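Filed under: Workshop, Robots, Things I Said I Wouldn't Build

14 comments | 18 shares

Gonzalo Carretero has been telling me since April that two arms are better than one. I've been telling him that one arm I trust would be better than two I don't. He won, mostly by turning up at the shared workshop with the second one already out of its box.

So now we have a pair, both black, both bolted to the front rail of the aluminum enclosure. The total so far is $1,808, and that's without the evenings. The job we picked is tidying a desk: papers, pens, a basket of small junk. I picked it, to be fair. I wanted something dull enough that a good result would mean something.

The plan is called Bratgate (don't ask, it's Gonzalo's name) and it says one arm takes the organizer side and the other takes the yellow basket. On paper they hardly meet. In practice they both have long links and wrists that come in over the middle, and the marker has ended up right there between them.

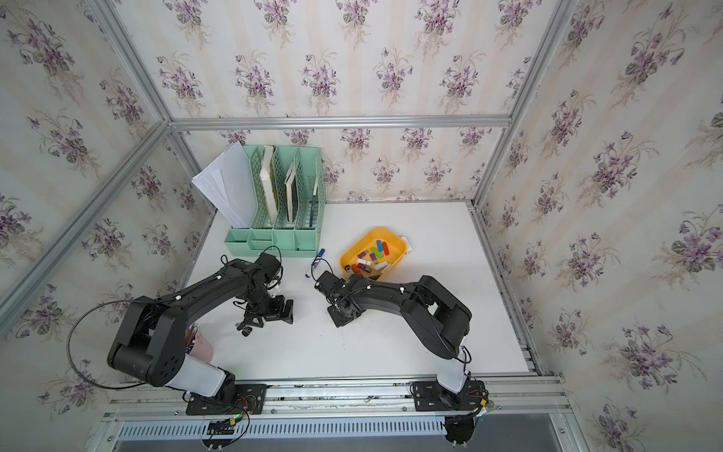
What I don't believe yet

First, the claim that it "generalizes." We did 300 runs with the marker and Gonzalo was very pleased with them. I moved the basket over by the width of my hand and the next 13 tries were all misses. He says we need more runs. I say that's what people always say.

Second, the wiring. The cable on the left arm makes a big loop out from the elbow, and I keep waiting for it to snag on something. Gonzalo thinks the loop is generous. I think it's a hook. There's also a tangle by the base of the right arm that I've offered to sort out twice, and both times I was told to leave it until after the next test.

Third, the wallpaper. The violets were my idea, on the theory that a real room has a busy background and we shouldn't let the thing off easy with plain white walls. I still think that's right, but I can't say it has proved anything so far.

Next up is the pink pencil cup, with the marker staying out on the table. If the left arm can't get past that without knocking it, I'm taking the second arm off and going back to one.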